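4. Instalación del sensor de caudal Dalell y alta en la pasarela

Esta sección explica cómo montar el sensor Dalell en una tubería de riego o de agua fría, enlazarlo con la pasarela Grileck y ajustar los avisos de fuga. Antes de empezar, la pasarela debe estar encendida y registrada (véase la sección 3).

4.1 Material necesario

Sensor de caudal Dalell con su junta plana
Dos abrazaderas de acero
Llave fija o inglesa
Tarjeta con el código de alta de diez caracteres
Un ordenador con acceso al panel de Lehtinen

PRECAUCIÓN: cierre la llave de paso general y vacíe el tramo de tubería antes de aflojar cualquier unión. No instale el sensor en conducciones de agua caliente ni en redes con una presión superior a 10 bar.

4.2 Montaje en la tubería

1. Elija un tramo recto y accesible. Deje al menos 15 cm de tubo recto antes del sensor y otros tantos después.
2. Compruebe que la flecha grabada en el cuerpo apunta en el sentido del agua.
3. Coloque la junta plana en la entrada. No añada pasta selladora.
4. Enrosque a mano las dos uniones y termine con un cuarto de vuelta de llave.
5. Fije el tubo a la pared con las abrazaderas, una a cada lado.
6. Abra la llave de paso despacio y espere 10 minutos. Si aparece goteo en una unión, vuelva a cerrar y apriete un poco más.

Nota: en arquetas enterradas la tapa metálica reduce mucho el alcance de la radio. Use la antena exterior (se pide aparte) o una tapa de material plástico. 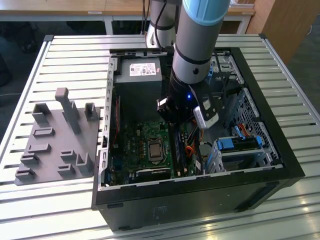
¿Se puede montar el sensor en posición vertical?
El montaje vertical está permitido siempre que el agua circule hacia arriba. Con el flujo hacia abajo el tubo puede no llenarse del todo y la lectura sale más baja que el consumo real.

4.3 Alta en la pasarela

1. Entre en el panel y abra Dispositivos > Añadir.
2. Escriba el código de la tarjeta, sin espacios.
3. Mantenga pulsado el botón del sensor durante seis segundos. El indicador parpadea en verde.
4. Espere a que el panel muestre el estado «Enlazado». Puede tardar casi 15 minutos la primera vez.
5. Asigne un nombre al punto de medida, por ejemplo «Riego norte» o «Acometida».
6. Copie en el panel la lectura actual del contador general. Sirve como valor de partida.

Si el indicador parpadea en rojo, el sensor no encuentra la pasarela. Acerque la pasarela o cambie su antena de posición – lo más alta posible y lejos de cuadros eléctricos – y repita desde el paso 3.
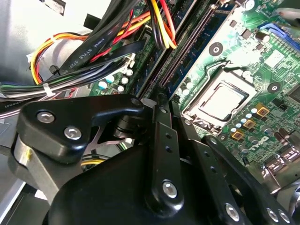
Figura 4-2. Interior del ordenador durante el trabajo.

4.4 Avisos de fuga

El sistema distingue dos tipos de aviso. El de caudal continuo salta cuando el agua no deja de correr durante el tiempo fijado. El de volumen salta cuando se supera el límite diario.

1. Abra Avisos > Reglas y seleccione el punto de medida.
2. En «Caudal continuo», indique el tiempo en horas. El valor de fábrica es 6.
3. En «Volumen diario», indique el límite en litros. En las parcelas de Hilldale se trabaja con 387 litros.
4. Añada los destinatarios. Cada aviso admite varias direcciones de correo.
5. Pulse «Probar» y confirme que el mensaje llega.

Nota: en riego por goteo conviene alargar el tiempo de caudal continuo. De lo contrario recibirá un aviso en cada turno de riego largo.

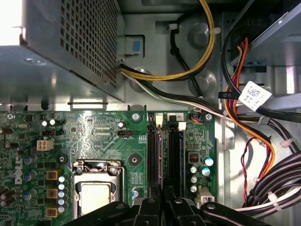

Tiempo de lectura: 1 min

4.5 Mantenimiento

Limpie el filtro de entrada cada año, en mayo, o antes si el agua arrastra arena.

1. Cierre la llave de paso y suelte la unión de entrada.
2. Extraiga el filtro y aclárelo con agua limpia. No use cepillos metálicos.
3. Vuelva a montarlo con una junta nueva.
4. En el panel, marque la tarea como realizada para reiniciar el recordatorio.

PRECAUCIÓN: si se prevén heladas y la instalación va a quedar parada, vacíe el tramo y desmonte el sensor. La garantía no cubre daños por congelación.

Revisión del texto: Helmi Kinnunen y Afonso Nogueira, 08/08/2021. La sustitución de la batería se describe en la sección 5.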